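Reading time: 2 minutes

Robotics club picks up where it left off in July

Well, the Julville students are back, and so is the grocery bag! For those of you who missed the last newsletter, the club is spending this season on packing - getting two arms to share one table and put ordinary shopping into an ordinary paper bag, which sounds like a small thing until you sit down and try it.

Rafail Tzanetos has taken over the practice log from Chi-keung Lau (thank you, Chi-keung, for all those late evenings) and tells me it now stands at 469 runs. He would dearly love to reach 1482 before the Majali meet, and I wouldn't bet against him. The drink cans are still his favorite thing to argue about - bag first or bag last? - and he'll happily talk your ear off on the subject if you stop by.

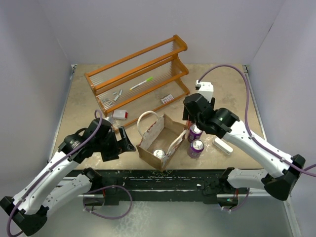

The arms, the bag and the purple cans at club practice
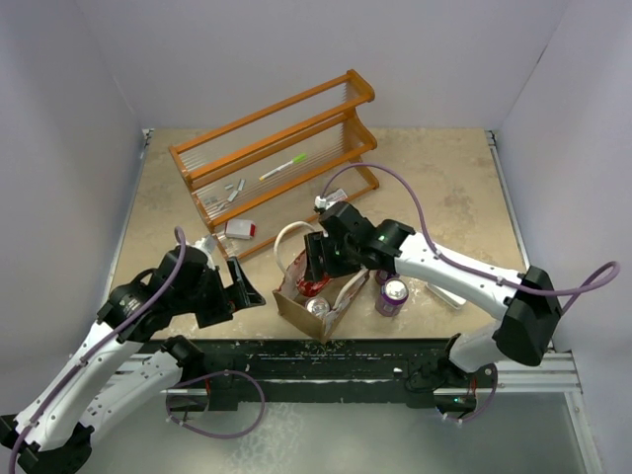
Photos: Julville Robotics Club

If you know a student who might like to join, there are 6 places open for the fall, and no experience is needed at all. Just bring some patience and maybe a snack - practice does tend to run on a bit.

Recent items
Majali meet: how to sign up
Chi-keung Lau looks back on his first season
Spare parts wanted for the Davimik team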